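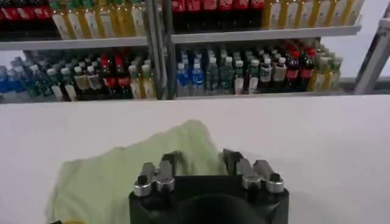

3. Task and Set-up

Home | Issues | Student Papers | About | Contact

Cloth Handling as a Final-Year Group Project
Subramaniam, May
Shares 20 | Comments 0

3.1 The work area

The project was carried out by final-year students on the robotics course at Stovberg. Each group worked at a plain white table in front of shelving stocked with bottled drinks. The shelving belongs to a separate picking exercise set for the year below, and we left it stocked throughout. Its rows of coloured labels and caps give a busy background, and we wanted the groups to deal with that in their software.

The object to be handled was a light green cloth. At the start of a trial it was either bunched up or spread out on the table. Groups were free to choose where to take hold of it, but a trial counted only if the cloth was held between the fingertips when the gripper closed. Pushing the cloth along the table did not count.

3.2 Recording

All trials were recorded with the Jiser logging tool, which stores the wrist camera view together with the joint positions and the state of the gripper. We collected 727 trials over the term. Of these, 45 were set aside owing to missing joint data, which left 682 for the analysis in Section 4. Each group had to hand in at least 20 trials of its own. Most handed in more, as they found that early attempts taught them little until they had settled on a way of lowering the arm.

3.3 Choosing a grasp point

Two approaches were common. In the first, the group looked for the highest point of the cloth and came down on it from above. This suited a bunched cloth, where a raised ridge gives the fingers something to close on. In the second, the group looked for an edge or a crease and brought the fingertips in low, so that a small fold gathered between them (Figure 2). 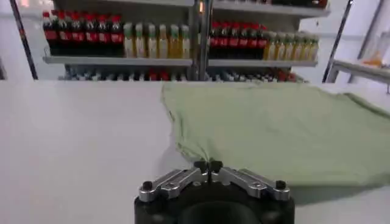 The second approach took longer to set up. The height of the fingertips above the table had to be measured again whenever the arm was restarted, and two groups lost a full session to this. Once the height was right, however, the same settings could be used for most starting positions. Groups using the first approach often had to change their settings when the cloth lay flat.

We also asked the groups to write down, before each trial, where they expected the cloth to be gripped. These notes were compared with the camera record afterwards. The gap between the two was largest along the edges, where a small error in position left the fingers closing on bare table.

3.4 Marking

Marks were given for the written method and for the trial log, with a smaller share for the number of successful grasps. The first 300 trials were marked by both supervisors so that the scheme could be checked, and the rest by one. The marking sheet was adapted from the one used at Camadport for its second-year workshop, with the section on wiring removed.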